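Bench notebook, Trinach harness cell
February 13, 2020

Target for this phase is still 400 usable demonstrations of the harness pick and present. The counter says 473 recorded. I don't believe the 473 and I'd rather we stopped quoting it in the updates to Patura until somebody has gone through the takes by eye.

What counts as usable is the whole argument. The Flisto recorder marks a take good if the jaws close on something and stay closed to the end of the take. By that rule you can pinch the harness by one stray wire, drag it across the table, let it hang there and get a green mark. I made a handful like that this morning on purpose. All green. I tagged them JUNK in the notes field, but the notes field does not go through to the training export, so tagging them does nothing unless the export script gets changed. Left them in a separate folder for now.

Setup today: white table, one red board, one harness. Lights as before, blinds down. Did not touch the wrist camera exposure. It was drifting last week and I want one full day on fixed settings before I blame the camera for anything else.

Things that bother me, in no order.

The harness is never the same shape twice, and everyone says that is the reason we need many examples. Fine. But the operators (me included) lay it down the same way every time. A nice arch, terminals to the right, tape down toward the gripper. That is a habit of the hand. If the model learns that, we will get a very good success rate on our own table and a very bad one at the customer's, where it comes out of a bin. I tried dropping it from shoulder height instead of placing it. Ugly heaps, often with the spade terminals underneath. Slow to demonstrate, too. I think those are the ones worth having.

The board is in view in nearly every take and plays no part in the pick. It was put there so the next phase could reuse the recordings for the plugging step. I was against this in August and I still am. A red board is the loudest thing on a white table. I would bet lunch that the policy is using it as a landmark. Cheap test: move the board to the other side and run the same checkpoint. Cheaper test: take the board away. Have asked for both and will do them myself if the robot is free.

Tape band. The Akbari write-up says to grasp "at or near the tape." Near is not a number. Went through a batch of old takes and the grasp point wanders all over the bundle, sometimes on the twisted pair alone. When only the yellow and green are in the jaws, the red and black swing free and the terminals end up pointing wherever they like. The recorder is perfectly happy with this. Proposal: grasp has to take all the wires or the take is rejected, and the person rejecting it should not be the person who drove it.

Ran a training job overnight on the first clean subset, 2 seeds. They disagree with each other more than either disagrees with the old model. So I can't say whether the new data helped. I can say that anybody who shows only the better seed is selling something.

On teleop lag: I was told it's fixed. It feels less bad. I don't have a measurement and neither does the person who told me. Overshoot on approach is still there when I drive fast — you close, you're past the bundle, you back up, you close again. Those double closes go into the training set as if they were the right thing to do. Maybe the model will average them out. Maybe it will learn to fumble politely.

One point in favor of the whole business, to be fair. The opening width at approach is much more consistent than in the old takes, and I did not expect that to change just from swapping the jog control. Could be practice. Could be that I only looked at my own.

To do:
— export script: carry the notes field across, or at least honor the JUNK tag
— board moved / board absent, same checkpoint, same harness
— dropped layouts mixed in with placed ones, not in a block at the end
— write down a grasp zone in millimeters from the tape, on paper, taped to the table
— second person reviews takes; start with mine
— find out who changed the file naming, the takes sort wrong now

Not starting the plugging step. I know it's on the plan. The plan assumes we can say where the terminals are pointing once the harness is up, and at the moment we can't.

Wrist view below, for the grasp zone discussion. Look at where the tape sits compared with the two terminals, then tell me what "near" means.

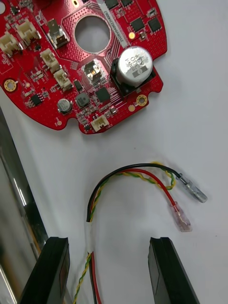 Wrist cam, harness between the jaws, red and black spade terminals to the right. Board still in view.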